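Pulley — jeu de données de manipulation à deux bras
Fiche du jeu de données, club de robotique de Premport
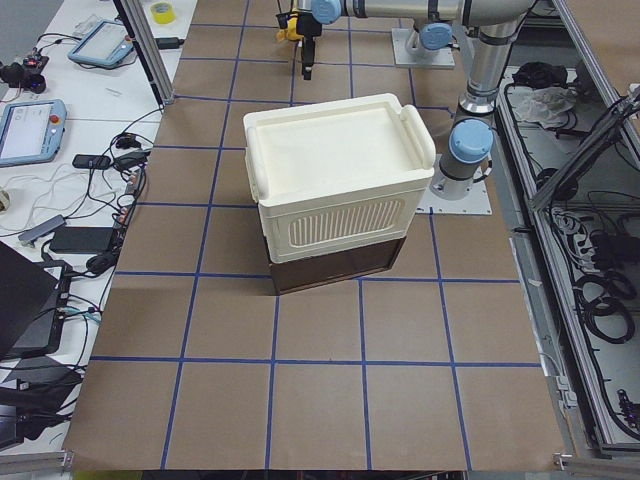 Pulley rassemble les épisodes de téléopération enregistrés par les étudiants du club pendant le semestre de printemps, en préparation de l'épreuve de rangement de la coupe Guron. Chaque épisode porte sur un seul objet, posé à la main sur le plan de travail avant le lancement. Le plan est recouvert de papier kraft et quadrillé au ruban bleu ; la position de départ est notée par case, et un objet à cheval sur une ligne, comme le bac blanc à socle brun, reçoit les deux indices de case séparés par une barre oblique. L'orientation n'est pas annotée.

Contenu

Épisodes : 404
Objets : 11
Segments annotés : 2 889
Langue des consignes : français

Organisation des fichiers

episodes/ — un dossier par épisode, numérotation continue
consignes.csv — texte de la consigne, identifiant de l'objet, case de départ
segments.csv — début et fin de chaque segment, en secondes
exclus.txt — épisodes à ignorer lors de l'entraînement

Les angles articulaires sont en radians, l'ouverture de la pince est normalisée entre 0 et 1. Les horodatages sont ceux du poste d'acquisition. Un décalage constant entre vidéo et articulations subsiste dans les épisodes de février ; il est corrigé au chargement par l'option --recaler.

Utilisation

Le chargeur est fourni avec Cù, la bibliothèque interne du club. La version 5 est requise, les précédentes ne lisent pas les doubles indices de case.

python -m cu.charger --jeu pulley --split train

Limites connues

Éclairage unique, une seule hauteur de table. Le ruban a été reposé en cours de semestre, les cases du bord arrière ne sont donc pas strictement superposables d'une série à l'autre. Les consignes ont été rédigées par plusieurs personnes et le vocabulaire varie (« bac », « boîte », « caisse » pour le même objet). Les échecs sont conservés, avec le champ reussite à 0.

Licence

Usage pédagogique et recherche. Pour toute redistribution, écrire au club.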